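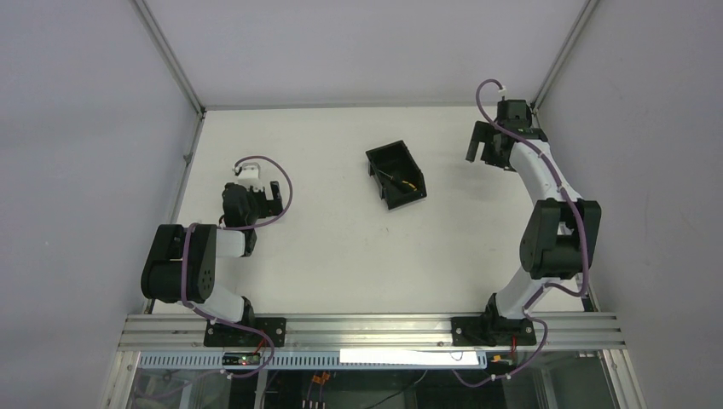
# Rules for Sharing a Two-Arm Bench: What We Wrote, What We Broke, and What We Kept

Final report, Lallen project group
May 24, 2023

When our group took over the two-arm bench in September, the only rules were on a sheet of paper taped inside a cupboard door, and two of the five lines on it had faded so badly that we still argue about what they said. Our supervisor, Uldis Bite, suggested (kindly, but more than once) that writing a proper set of working rules would make a better project than the sorting demo we had proposed. We grumbled for a week or so and then came around to it, and I'm very glad we did!

## Where we started

We read the two codes of practice our department already uses. The Flakeck code is meant for single arms behind a locked door, and it's wonderfully clear about who may switch what on. The Pukeneck code is looser and more concerned with keeping good records. Neither one says much about two arms reaching for the same container, so that became the heart of our work.

We also went through the old logbook, which holds 93 entries in many different handwritings. A surprising number of them just say "stopped, cable" with no further detail, and that told us where to look first.

## The rules as they stand now

1. One person is the operator. Everyone else keeps their hands outside the walls while the motors have power, including the person who is "just going to nudge the bin."
2. Before each session, the operator follows each arm's cable by eye from the wrist to the base and moves the joints slowly through their range.
3. Each arm has its own side. The middle is shared, and only one arm may enter it at a time unless the task sheet says otherwise.
4. Joint speed is capped at 30 percent for any new task until it has been signed off.
5. The task sheet names every object that belongs on the table. Anything else comes out before power goes on.
6. Every stop gets a full sentence in the logbook, saying which arm, which step and what the operator did next.
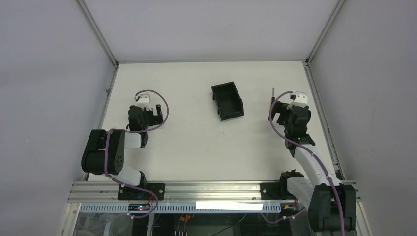
Rule 3 caused the longest discussions by far. Karunaratne, who wrote most of our control code, wanted the shared zone drawn as a narrow strip, while the rest of us wanted it generous. We tried both. With the narrow strip the arms spent less time waiting, but a container set down at an angle could easily poke out into one side, and then people disagreed over whose turn it was. We settled on the wider zone and accepted the slower pace.

## Trying them out

We ran 800 pick-and-place cycles under the old sheet and another 800 under our own rules, sharing the shifts between us. Unplanned stops went down, and the log entries became far more useful (some are almost chatty now). I should admit that we were also simply better operators by the second batch, and we have no good way of separating that from the effect of the rules.

Rule 5 was the one we broke most often, usually with a hand tool needed "for a second." We've added a box for it on the task sheet, to be ticked just before power-on. Rule 4 still needs a clearer note on who can sign off when Uldis is away, and we have left a draft of that in the back of the logbook for next year's group.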